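The Willeck Neighbor – April
By the newsletter desk

The great bathroom do-over, and what it taught us about water

If you have been reading this newsletter for any length of time, you know that we have a soft spot for old houses and the people who put up with them. The streets on the east side of Willeck are full of them, with their deep porches and their narrow stairs and, in nearly every case, a bathroom that was squeezed in wherever there happened to be a closet to spare. So when I asked last winter whether anybody was planning to redo a bathroom this year, I should have been ready for the flood of letters (pardon me). We got 67 of them! I read every one with a pot of coffee next to me, and I have been thinking about plumbing ever since.

What came through most clearly is that people start with the tile. I did the same thing when we redid ours. I had a folder of tile samples before I had any notion of where the drain ran, and I can tell you that the drain won that argument. Ours goes down through the kitchen wall, takes a turn nobody would choose on purpose, and leaves the house under the lilac. Moving the toilet to the other side of the room would have meant opening up the kitchen ceiling, so the toilet stayed put and the folder got a good deal thinner.

Before you fall in love with anything, then, please go and measure. The number you want is the distance from the finished wall to the center of the bolts that hold the toilet down. Measure from the wall itself and leave the baseboard out of it. In many houses this comes to 12 inches, but a good many of our older ones have 10, and a toilet made for the one will not sit properly over the other. Several of you wrote in about finding this out with the box already open in the hallway. One reader on Jemton Street had to live with the box in the dining room for most of a month, and they hung coats on it.

Height is the other thing to think about, and it is a little more personal. The taller models are easier on the knees, and I have come around to them completely. If you have small children at home, though, or if you are on the short side yourself, you may find your feet dangling, and that gets old fast. Seat shape matters too. The long ones are comfortable but they do eat up floor space, and in a room the size of ours a couple of inches decides whether the door swings all the way open.

Now, about going to look at them in person. I know it feels silly to drive across town and sit down on a toilet with your coat on, but I would urge you to do it anyway. Both Iyengar Bath & Tile and the Tratia showroom out past the feed store are used to it, and mornings before 10 are nice and quiet at either one. Bring your measurements and a photo of the room on your phone, and wear the shoes you wear around the house. White is still what most people go home with, by the way. I have nothing against color, but white is easy to match when the seat gives out years from now.

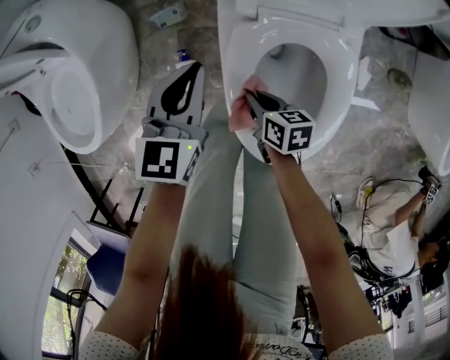

What to do while you wait

Deliveries are slow this spring, so you may have a few weeks on your hands. Use them to find your shutoff valve and give it a gentle turn. Ours had not been touched in years and it took a good squirt of oil and some patience before it would budge. If yours drips afterward – and old ones often will – have it replaced while the plumber is there for the big job anyway. It is also a fine time to check the floor around the old toilet for soft spots. Press down with your heel and see if anything gives.

And set a little money aside! I put away 200 dollars for surprises and thought I was being very grown up, and I spent it all on one rotten floorboard and the piece underneath it. I would still do the whole thing again, mostly for the sake of a fan that works. Write and tell me how yours is going, and if anyone has a use for a thick folder of tile samples, it is on my porch.

Recent items
Lilacs: when to prune and when to leave them be
Porch steps that wobble, and a weekend fix
29 readers on their favorite paint for a dark hallway
The Jemton Street yard sale is back

You are receiving The Willeck Neighbor because you signed up for our newsletter. You can unsubscribe at any time.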